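Proyecto de fin de curso: diseño de una ruta de senderismo señalizada en Flunness
Autores: Nuala Doherty y Ashwin Acharya

El presente informe recoge la propuesta de un itinerario a pie de 9 km entre el embarcadero de Flunness y el refugio Sodier, con un desnivel de 200 m. 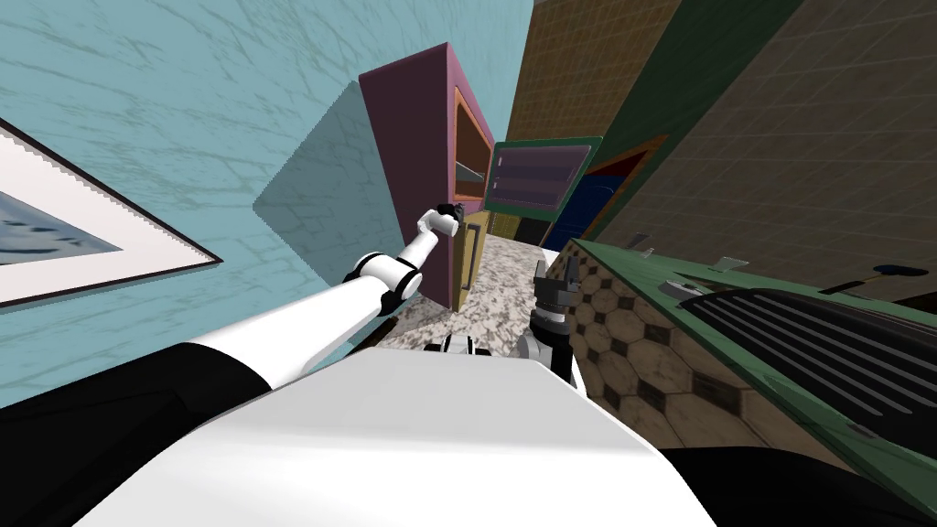

Figura 1. Escena simulada: pinza de un brazo blanco ante un armario granate.

El trazado aprovecha caminos vecinales hasta la ermita y continúa por pista forestal. Se recomienda recorrerlo a partir de mayo. La señalización del último tramo queda pendiente de autorización municipal.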